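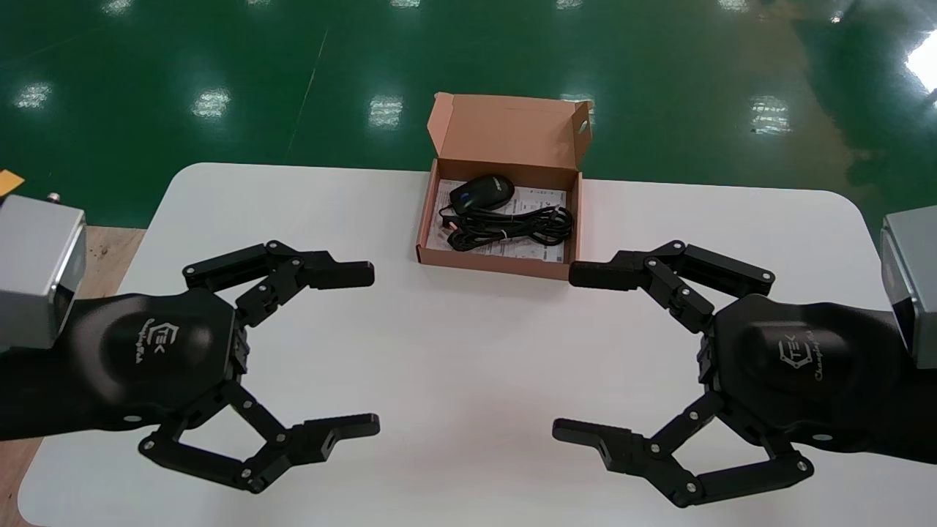 Running a packing demo with a two-armed robot is one of the most fun things you can do at an open day, and you don't need a big budget or a stage to pull it off. We ran one at the Ikano workshop in December and I've been asked so many times how we set it up that I'm finally writing it all down! Our task was packing small electronics for shipping, the sort of job every visitor understands in a second. An open cardboard box toward the back of a plain white table, a mouse inside with its cable looped up and held by a little white twist tie, a gripper on each side with the fingers wide open. People walk up, see that, and already want to know what comes next.

Pick one small job

Choose something a ten-year-old can follow from start to finish. Ours had four moves: steady the box, place the mouse, lay the cable bundle in front of it, fold the lid down. One full run took 72 seconds, and that felt just right (long enough to get people leaning in, short enough that the next group didn't drift off to the coffee).

We first tried a longer routine with a sorting step at the front. It was lovely to watch if you had built it, and everybody else got lost halfway. Cut it down. You can always run the extra step for the people who hang around afterward, and believe me, they will.

Set up the table

Use a table with nothing on it except what the job needs. A light tabletop works well with black grippers, and visitors at the back can follow the fingers much more easily.

1. Put the table where both arms can reach the middle without stretching. Lock it or wedge it so a bumped hip won't move it.
2. Mark the box position with four small pencil ticks at the corners. Tape curls up and catches the cardboard.
3. Fold the lid fully back before each run and press the crease with your thumb. A fresh box springs shut, so open and close it a few times the night before.
4. Lay the paper insert flat. If a corner sticks up, the cable will ride on it.
5. Tie the cable before the visitors come in. Loose loops are fine, and a soft bundle is much easier to pinch than a tight one.
6. Walk around the table and look for glare. Shiny floors and overhead lights can throw bright patches right where your camera is looking.

Bring spare boxes. We packed 50 flat ones and it was a good call, because cardboard gets tired fast when it's being folded all afternoon.

Draw the line on the floor

Mark the standing area before anyone arrives and keep it well outside the full reach of both arms, with the fingers open. Follow the safety distances in your robot's own manual and go wider if small kids are coming. One person runs the robot and keeps a hand near the stop button. A second person talks. Please don't try to do both! I did for the first half hour and I was bad at each.

Groups of 6 worked best for us. Everyone gets a front-row view and the quiet ones still ask their questions.

Run the demo

Start with the arms parked and the fingers open. Say what the robot is going to do, in one sentence, then let it go and stop talking. The silence is great. You hear the motors, somebody whispers "it's got it," and then the cable drops in and there's always a little cheer.

When a grab misses, say so and run it again. We had a stretch where the left gripper kept touching the lid on the way in, and our talker simply asked the group what they would change. A girl from the Tutside school group suggested turning the box a few degrees. We tried it on the next run and kept it for the rest of the day!

After each run:
- park both arms and wait for them to stop completely
- hit pause before reaching in
- set the box back on the pencil ticks
- check the twist tie and swap it if it has worked loose
- invite the next group up to the line

Let people compare

My favorite part came at the end of every round. We had a second table across the room with the same kind of box and mouse, and visitors could pack one by hand wearing thick winter gloves. They come back with a whole new respect for fingertips. The team visiting from Avcı stayed at that table for ages and went home with a list of ideas for their own line.

What we'd add next time

A bigger sign with the four moves on it, and a bench for grandparents. We'll also try a box with a stiffer lid at the Serkport open day and I'll post the settings once we've tested them.

Home | Workshops | How-To | Visit Us | Contact

Filed under: Robots, Open Days, Demo Tips

Get our next how-to by email. Enter your address to sign up. You can unsubscribe at any time.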